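Lunch Table Gallery - Cudetier Summer Fair

Finally getting these up, sorry for the wait everyone. Precious Ntuli has been asking since we packed the van. Page is mostly about the lunch side of things: the baskets, the wrapping, who ordered what. Stall photos and the raffle are on the other page.

Quick background for anyone who missed it. Sandwiches made the night before in the Oosthuizen kitchen, wrapped one at a time, kept cool, then put out in baskets so people could grab and go. No plates. Less washing up. Worked fine last year with the rolls so we stuck with it.
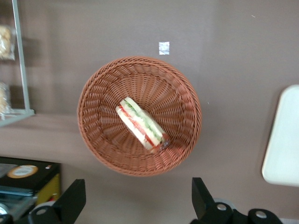
Jerklow, July

One sandwich in the round basket, clear wrap, cut side showing so you can see the layers. Something green, a stripe of red-orange, creamy white in between. I like this basket a lot, the reddish brown one with the thick rim and the weave going round like a sunburst. Makes a plain sandwich look like you tried.

People asked about the fillings. Full list was egg and lettuce, cheese and tomato, ham and cucumber, plus hummus for the 2 tables that asked ahead. Egg went first, it always does. If you had a special order and didn't get it please tell Bláthnaid Carroll, she has the sheet.

On wrapping. Cling wrap, pulled tight, ends twisted. We tried paper at the spring one and the tomato soaked thru. Paper looks nicer, I know, I know. Might do paper for the dry fillings next time and wrap for the rest, see how it goes.

Bread was the soft white from Dratorby, sliced at the shop. Order the day before, they run out by 10 am. Cut each sandwich in half AFTER it's stacked and use the long knife, the short one squashes everything.

Baskets go back to the Cudetier cupboard, bottom shelf, stacked rim to rim. Wipe them out first please, crumbs get down in the weave and a damp cloth won't shift them, use the little brush. 2 are still missing from last time, check your car trunks.

Baskets are free to borrow for any Jerklow event. Sign the book inside the cupboard door and put the code back to 3637 when your done.

Next lunch is the fall one, menu not decided. Bláthnaid wants soup. Precious says no soup without bowls and we don't have bowls. Send ideas to either of them, and if you took any pictures of the food send those too, will add them here when I get a minute.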